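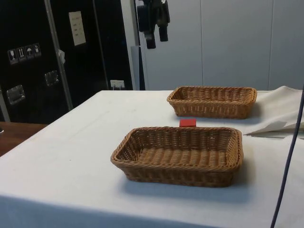
Rekley Activity Room: table and basket check
Filled in by: Hajnalka Antal
Date: 5 February 2025
Copy to: Esko Sjöberg, Haiyan Fu

Please write OK, Not OK or Later beside every point. A comment is needed for each Not OK. If you are not sure, write Later and ask Esko before the table is used.

Part A. Table and cloth

A1. Table stands firm when pressed at each corner. OK
Comment: I pressed also in the middle. No movement.

A2. Cloth lies flat, no fold where a basket can tip. OK
Comment: The white tablecloth is good for this work, small broken pieces of wicker are easy to see on it. I passed my hand over it before I wrote this.

A3. Cloth does not hang to the floor on the side where people walk. Later
Comment: On the walking side it hangs lower than I like. Haiyan has the clips from Hajdu in her drawer, I did not want to open it without her.

A4. Loose textiles folded and put away. Not OK
Comment: One white cloth was left crumpled on the table, behind the baskets. It must be folded or go to the wash. Same remark as last time.

A5. Cables do not cross the place where people stand or reach. Not OK
Comment: There is a dark cable at the right side of the table. A sleeve can catch it. Until it is fixed to the side, please sit on the left only.

Part B. Wicker baskets

B1. Rim is whole, no end of the braid sticking out. OK
Comment: Checked with the fingers all the way around, both baskets. The front one has one place a bit rough, but it does not scratch.

B2. Bottom is whole, no broken strands. OK
Comment: I turned them over and pushed from inside with the thumb.

B3. Baskets empty before the start. OK

B4. No smell of damp, no dark spots in the weave. OK
Comment: Aranka asked if we can wash them. Only wipe with a cloth which is almost dry, then let them stand open for 16 hours. Do not put them on the radiator, the weave becomes brittle.

B5. Load label fixed under the basket (300 grams for this type). Not OK
Comment: On one basket the label from Stistex is gone. I ordered new labels, they should come before April.

Part C. Small parts

C1. Blocks are clean and have no chips. OK
Comment: The red block was between the two baskets. I looked at all sides and put it back in the same place.

C2. No part small enough to be swallowed, when children under 3 are in the room. OK
Comment: Measured with the test ring. The block does not go through.

C3. Paint does not come off on a wet white tissue. Later
Comment: I had no tissues with me. Xóchitl Orozco will do this point and sign for it separately.

Result: the table can be used, with the limit written in A5.

To do
A3: clips on the cloth, Haiyan Fu
A4: fold or wash the white cloth, Aranka Pintér
A5: fix the cable, Esko Sjöberg
B5: new labels, Hajnalka Antal
C3: tissue test, Xóchitl Orozco

Added by Esko Sjöberg: I read it and I agree. For A5 I will use the flat cable cover, it is in the storage room. Please do not tape anything to the tablecloth, the glue stays in it after washing.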